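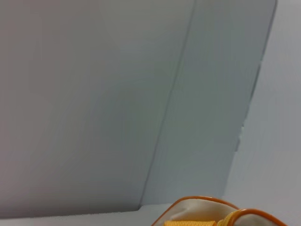
Seam in a grey panel: fill it, cover it or leave it?

Biltport Home Forum > Utility rooms and storage

gkatona
14 September 2022
We moved in during April and the last job on my list for the utility room is a big flat panel, pale grey, matt, nothing printed on it anywhere. A thin line runs down it where one section meets the next, and the second section sits at a slightly different angle from the first. The outer edge is clean for most of its length but there is a small notch in it where the edge steps in.

The previous owners left a folder of receipts and one of them says Asis, with a delivery charge and no description, so I can't say for certain that it goes with the panel.

I would like the line gone and the notch mended. My plan is flexible filler, sand, prime, two coats of something close to the existing grey. Has anyone done this on a smooth matt surface and did it last? It doesn't have to be perfect but my wife walks past it every day and so do I.

pantry_moth
Before you buy filler, find out whether that line is a joint or a fold. If it is two pieces butted together you have a chance. If it is one piece bent or hinged along the line then filler will crack the first time anything moves. Press gently on one side and see if the other side goes with it.

gkatona
I pressed it. There is a bit of give on both sides but I couldn't tell you which one that makes it. I'd have said joint. There's a very thin lighter line next to the dark one, if that helps.

pantry_moth
Could be light catching the lip of one side. Run a fingernail across it from left to right and then back again. If it catches in one direction only, one side is standing proud.

gkatona
Catches going left, not going right.

oldsinkstan
Then sanding alone might do most of it. I had the same thing on a boxed-in pipe, took it down with fine paper on a block and never bothered with filler. Twenty minutes.

Melaniia Skoryk
Please don't sand it yet. If the grey is only a thin skin you will go through it straight away and then you have a pale stripe down the middle of a grey panel and it looks much worse than a seam. I did exactly this on a cupboard side in my last flat. Went through in three strokes. I ended up painting the whole cupboard, then the cupboard next to it so that they matched.

Try it somewhere out of sight first. The notch is a good place to look because the edge is already broken there and you might be able to see whether the colour goes all the way in.

oldsinkstan
Nothing wrong with painting the cupboard. He is going to paint it anyway, he says so in his first post.

Melaniia Skoryk
He says two coats over a repair. If he goes through the surface he has to prime bare whatever-it-is, and that is a different job if it turns out to swell when it gets damp. It's a utility room.

oldsinkstan
Fair enough. I'd still sand.

gkatona
Looked at the notch with a torch. It's a bit ragged and I can't see a clear layer. It could be the same stuff right through, or it could be paint that has been knocked and gone over again. The edge gets softer and rougher towards the bottom, the top part is sharp. I suppose the bottom gets kicked.

brackets_and_brass
Hoover. It's always the hoover on the bottom third of anything.

My question would be what the panel does. Does it have to come off for anything? I boxed in a stopcock once, filled all the joints, painted it beautifully, and then had to cut it open in front of the plumber. If there are pipes or a meter behind it, leave the seam alone and be glad it's there.

gkatona
There's a pipe somewhere along that wall. I don't know if it is behind the panel. I'd not thought about that.

brackets_and_brass
Then that is the first job. Look for fixings along the edges, or caps over screws. Magnets are good for finding screws under paint, the little ones off a fridge will do it on a bit of thread.

pantry_moth
Agree with this. A panel with a change of angle in it was probably made to go round something.

tilly_w
Another vote for leaving it. I have a seam like that on the side of my larder and I used to see it every morning and now I don't. You'd be surprised how fast it goes. The money went on a proper shelf.

gkatona
I have been seeing it since April so I'm not sure it works on me.

hallway36
Could you put a cover strip down it? A flat one, painted in. They come self-adhesive. I used one from Uritz on a bathroom corner and it has stayed put. About 26 mm wide if I remember rightly, though they do narrower.

Melaniia Skoryk
A strip on a flat panel draws the eye more than the line does. In a corner it looks deliberate. Here it will be a stripe running down the middle.

hallway36
Not if it is the same colour.

Melaniia Skoryk
Getting it the same colour is the hard bit though. Pale greys are awful for matching. Mine looked a bit pinky at one end and a bit green in the middle and it was all one tin. The two sections won't look the same either, when one is angled away from the other it takes the light differently, even with identical paint on both.

gkatona
Mine does that. The left side is warmer and the middle is nearly green, and the bit past the seam goes bluish. I had assumed it was two different batches.

Melaniia Skoryk
It might be. But look at it again in the evening with the ceiling light on. If the difference moves or disappears then it is the light and no tin will fix it. If you do go to a shop for a match, take a loose piece with you if there is one. Don't go by a phone photo. Paint a bit of card with the tester, tape it flat against one section, then move it on to the other section.

oldsinkstan
Or just paint the lot white and be done.

tilly_w
White in a utility room, with the hoover. Good luck.

gkatona
Update. I borrowed a magnet and went down both sides. It grabs in several places along the outer edge and nowhere along the seam. So there are screws or nails at the side and I think it would come off if I took the paint off the heads. I also checked under the ceiling light as Melaniia said. The green has gone, it's just grey. The bluish part is still a touch cooler than the rest but much less.

brackets_and_brass
Don't seal that outer edge then. No caulk down it, whatever anyone tells you. You want to be able to get it off without a saw.

pantry_moth
And nothing fixed along the seam suggests to me it is one assembly, joined or folded before it went up. I would not put hard filler in that. If you must have something, a thin bead of decorator's caulk wiped back with a damp finger, left overnight and then painted. It will shrink a little and you'll still see a faint line in low light.

oldsinkstan
Caulk picks up dirt if you leave it unpainted, so do paint it. I don't agree it needs to be caulk. I've had hard filler in a joint like that for years and it's fine.

pantry_moth
Yours was on boxing that doesn't move. His gives when he presses on it.

oldsinkstan
He could put a batten behind it once it's off. Stop the movement, fill it properly, put it back. Nobody is in a rush.

gkatona
I am in a bit of a rush, the washing machine is coming and I'd rather not be sanding over it. What about the notch? Can I do that separately?

Melaniia Skoryk
Yes, the notch is easy whichever way you go. Two-part filler, because it's an edge and will get knocked. Tape a bit of stiff plastic against the face so you have something flat to press up to, overfill slightly, and shave it back with a sharp blade before it goes completely hard. Then the finest paper you have, only on the filler. Rácz do a small tin that is enough for a lot of notches. Let it go off fully before painting or the patch will show through as a duller spot.

hallway36
Masking tape works as well as plastic if the notch is small.

Melaniia Skoryk
It bows a bit but yes, for a small one.

gkatona
Right. Notch with two-part filler this week. Seam stays as it is until the machine is in and working, then I'll take the panel off, see what is behind it and decide about the batten. I'll leave the outer edge unsealed.

tilly_w
You'll have stopped seeing it by then.

brackets_and_brass
Write on the back of it where the pipe goes while it's off. And take a photo of the pipes before you put it back up, with a tape measure held against the wall.

gkatona
Will do. One more thing, does anyone know if the caulk can go over a surface that has been wiped with sugar soap, or do I need to rinse it?

pantry_moth
Rinse it, then leave it to dry. Overnight if the room is cold.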